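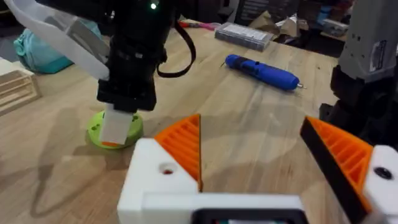 The Bench, Finally

Posted December 14, 2018

Welcome to the bench page! I've been promising this one since May, and it took me that long to get a top I liked enough to show off. It's wood, pale, with a nice easy grain, and I went back and forth for weeks over whether to stain it darker (I'm so glad I left it light, small parts show up beautifully against it). I'm in the back half of the old Plomholm building these days, almost 30 steps from the coffee machine, which suits me fine.

A gallery with one picture in it is a pretty small gallery, I know. More will go up as I get through the card, so for now you get my notes on the one at the top of the page.

The green disc
Lime green, round, little holes around the rim. I love this color! A lot of what I own for the bench is black or white or gray and I lose it constantly, but I can find this from the doorway. There's a hint of orange down at the base of it too, so it goes with the orange ribbed fingers, and yes, I'm pleased about that.

The slatted crate
Over at the far left, only partly showing. Pale wood with rails running across, so it looks right at home on that top. I got mine at the Dasto closing sale and wish I'd grabbed a second one. Crates like this are great for anything you want to see without digging for it.

The teal bag
Fabric, at the back on the left. I have a weakness for bags and this one has earned its spot on the bench. It used to ride around in my car full of Grirex catalogs.

The top itself
Two coats of Eberhard oil, a light sanding between them, then I left it alone for a whole weekend, which nearly killed me. If you try this at home, wipe off more oil than you think you should. Mine was tacky on the first try and I had to start over on one end.

Next up for the page: the shelves, the drawer with all the screws in it, and the window side once I've cleared it. If you have a good trick for keeping cables off a work surface, write me, I'll try anything!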